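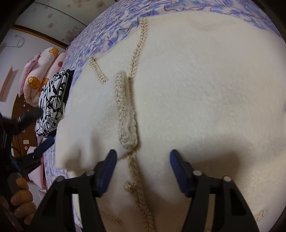

Posted by the author of Slow Laundry on a Monday
Filed under: Clothes, Grumbling
2 comments

I have been reading clothing care labels more closely this winter, and the more of them I read the less I believe them.

It started with a cardigan. The label said dry clean only. The fabric was polyester fleece, which is the stuff they make camping pullovers and dog blankets out of, and I have never met a dog blanket that needed a dry cleaner. When I asked at the counter at Calport Cleaners whether fleece really had to be dry cleaned, I got a shrug and a ticket. Fair enough. They are in the business of handing out tickets.

So I went home and looked through the closet. A rayon blouse that says hand wash cold. Another rayon blouse, same weight as far as my fingers can tell, that says dry clean only. A cotton shirt from Lacerda that says to wash it separately, forever, as if I am going to run a machine for one shirt every week until I die. A wool sweater from Tondel with five little symbols on it, one of which I had to look up and still don't fully trust.

My understanding is that in this country a maker has to give you one safe way to clean a garment. One. If dry cleaning is safe, they can print "dry clean" and stop there, even if the washer would have been fine too. The word "only" is supposed to mean something stronger, that washing would do harm. Whether anybody tested that before sewing it into a fleece cardigan, I have my doubts. If I sold clothes I can see how I'd be tempted. Print the most cautious thing you can think of, and when a customer complains that the sleeves went funny, ask how she washed it.

To be fair to the label, the outside fabric is often not the problem. Trim is. Braid can shrink at a different rate from what it's sewn to, and then you get a front edge that ripples like bacon. Metal bits can snag or go dull. Shoulder pads clump. Linings pucker. If a piece has a lot going on at the edges I slow down and think, and sometimes I do pay. I paid 20 dollars in January to have a lined jacket cleaned and it came back looking exactly as it went in, with a paper collar on the hanger. It smelled a bit like a garage too.

What I don't accept is the home kit. You have seen these. A bag, a damp scented sheet, a spin in the dryer. I bought the Trollatby one, and the box promises "professional freshness." I would like to meet the professional. My test was a sweater that had been to a fish fry. After a full cycle it smelled of fish and lavender, and I washed it in the sink that night with plain shampoo and it was fine by morning. The box has 2 sheets left in it and they can stay there.

I also went looking for advice online, which was a mistake. One forum thread on washing dry clean only clothes had 1107 replies, and as far as I got (page nine, then I gave up and made dinner) it was people who had ruined one thing shouting at people who had ruined nothing. Half of them swear by vinegar. Vinegar for wool, vinegar for silk, vinegar for color that runs. I have yet to see one of them wash two matching things, one with and one without, and show me the difference. I'm not saying it does nothing. I'm saying I'd like to see the other sock.

And I don't buy the delicate cycle as a cure-all. On my machine it still spins at a speed I'd call brisk. The manual says it drops to 300 and I have stood there listening and I don't think so.

What I do now is pretty dull. I check the fiber content first and the instructions second. I dab a wet white cloth on an inside seam to see if color comes off. If nothing moves, cool water in the sink, a little soap, no wringing, roll it in a towel, dry it flat. If it has structure or a lining or it cost more than I like to think about, it goes to the cleaner and I complain about it afterward.

The Tondel sweater is next. The symbol I couldn't place was a square with a line across the middle, and two different charts gave me the same answer for it, dry flat, so I'm inclined to go along with that one for now.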